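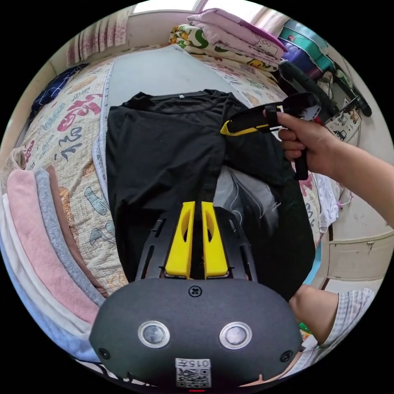 So the garage got broken into in July. They took the bikes, my miter saw, a compressor and, for reasons I will never understand, one snow boot. The deputy who came out was very nice about it, but when he asked for serial numbers I just stood there in my slippers. I had none! I couldn't even tell him what brand one of the bikes was.

I've had a few months to get my act together, and people keep asking what I changed, so I'm writing it all down in one place.

## Write down the numbers

Go around with your phone and photograph the serial number on everything with a plug, a battery or a chain. On most bikes it's stamped under the bottom bracket, so flip the bike over and wipe off the crud first. Power tools have theirs on a sticker that wears off, and mine were half gone already. If yours are going too, copy the number onto a piece of masking tape and stick it inside the case.

I keep the pictures in a shared album with my sister, plus a printed list in the kitchen folder with the appliance manuals. Santosh Vashisht down the street uses a spreadsheet with purchase prices and receipts. His is better than mine. When I finally added up what I'd lost it came to $3,665, and I could only find receipts for the saw and the compressor.

## Mark your stuff

A cheap engraving pen does metal and hard plastic. I put my initials and the last part of my phone number on the underside of each tool, where it doesn't bug me. Practice on a scrap first – my first hammer looks like a toddler signed it. For fabric things like tool bags and camping gear, a laundry marker on the inside seam is fine.

Please don't engrave your Social Security number. My dad did that to everything he owned, and I've been filing it off ever since.

## The side door

This was how they got in. The strike plate was held on with screws about as long as my fingernail. Swap them for 3-inch ones that reach the stud behind the jamb. Drill a pilot hole, go slow at the end, and check that the door still latches before you put everything away (I had to redo mine). Birgit Gerlach lent me her good drill for this, and it took less time than finding the screws at the store.

If your door has a window near the knob, frosted film is easy to put up. Spray the glass with water and a drop of dish soap, slide the film around until it's straight, then squeegee from the middle out. Trim it last with a new blade.

## Lights

I bought 2 motion lights and put the first one way too high, so it mostly caught raccoons on the fence. It's lower now and points down the driveway. Wipe the sensors when you do the windows, and clear out the spider webs or they'll go off all night.

## Little habits

- Take the garage remote out of the car if it sleeps in the driveway.
- Break down the TV box and put it in the bin inside out.
- Bring the ladder in. Mine lived against the house for years, right under the bathroom window.
- Lock the bikes to each other, even inside.

## If it happens anyway

Don't tidy up! I had swept the glass before anyone got there and felt pretty silly. Take pictures, stay out of the room and use the non-emergency line if whoever did it is long gone. Ask for the report number and write it somewhere that isn't the back of an envelope. Your insurance will want it, and so will the pawn shop if you spot your saw there.

Dolores Kincaid got her mower back that way, by the way. I'm still checking for the bikes.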